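Bomumstead repair morning gets its hall back, and a later start

2022-07-19

Good news for anyone with a broken toaster. The Bomumstead repair and swap morning is back in Calado Hall from next month, after four months of making do in the porch at the library. Doors at 10 now, not 9. Same side entrance as before, mind the step.

The hall had been shut for work on the roof. Leak over the kitchen end, everyone who ever queued for tea there will remember the bucket. Parish office confirmed last week that the roofers have finished and signed off, and the bookings diary opened again on Friday. The repair morning was first in it.

Hinata Tanabe, who has run the sewing and mending corner from the start, said she was "very ready" to be indoors.

"You can't thread a needle in a gale," she told us. "We did try. We lost a lot of buttons."

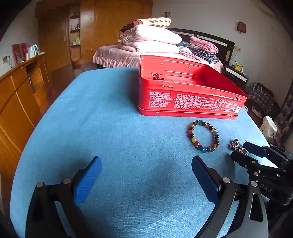
Mending will get more room this time. It moves from the back wall to the window side, where the light is better, and there will be two sessions in place of one long one. People were waiting over an hour at the last hall session in December and some gave up and went home with there trousers still ripped. Tables go out from 9.30 and covers are staying, light blue cloth like the felt-looking stuff in our photo, because pins and small screws roll straight off bare wood and then it's hands and knees for the rest of the morning. Anyone with a spare length of plain fabric, pale colours please, can drop it at the parish office before the end of the month.

Electrical repairs stay by the stage. Items must be clean and you need to bring the lead. No microwaves, no gas, nothing with petrol in it. Bikes outside if dry, and in the lobby if not.

The big change is the swap shelf. It used to be a free-for-all and it got silly — boxes of odd cables, half a fondue set, the same jigsaw coming back every month. From now on each person can bring up to 8 things and has to take home whatever hasn't gone by closing. Books don't count towards the 8. Jigsaws do.

Tins and jars are wanted though. Ulleo, the craft group that meets on the same premises, is after containers with lids for buttons, beads and hooks and will take pretty much any size. Biscuit tins, tea tins, sweet tins, all fine. Wash them out first.
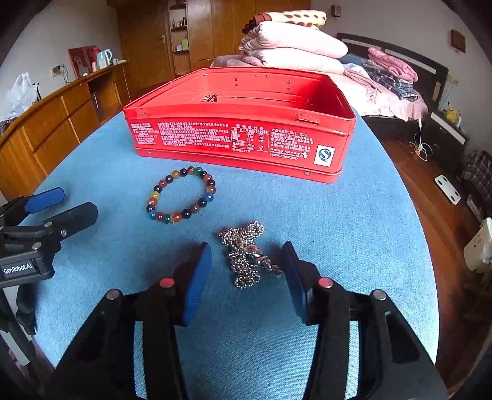
Ulleo will also be running a bead table for children, free, no booking, under-sevens need an adult with them. Finished bits can go home the same day.

Money. The roof appeal has closed and the hall is now asking for help with new chairs instead. Target is £1000 and the cake stall at the Pliltstead fete brought in £188 towards it, which the parish office called a cracking start. A collection pot will be by the door at the repair morning, and the repairs themselves are still free. Donations if you can.

Bus users should note the stop outside the hall is still suspended while the pavement is relaid. Nearest one is by the chemist, a five minute walk, slightly uphill. Parking behind the hall is open but the far corner still has scaffolding poles stacked in it waiting to be colected.

Fixers wanted too, especialy anyone good with lamps or zips. Put your name on the sheet in the parish office or just turn up at 9.30 and help carry tables. Tea and toast provided for helpers.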